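The kitchen at Vokell has no cook in it, though by ten in the morning somebody has usually made coffee, and Bindu Bangera likes to have hers well in hand before she picks up the gripper. She holds it the way you might hold a pair of salad tongs (her comparison, and a good one!), and she reaches, closes, lifts and sets down, over and over, so that one day a robot can do the same.

"You start out much too fast," she told me. "Everybody does. I had to learn to reach for things like I was being polite."
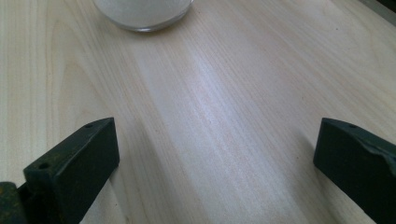 Her first week, back in May, gave her 242 recordings, and she threw out 30 of them herself. The team now has 2,536, and Emil Kaufmann, who trains the robot on them, still watches a fair number over lunch. He says he can tell his colleagues apart by the wrist alone. Bindu comes in low and a little sideways, and lately, he has noticed with some delight, so does the robot.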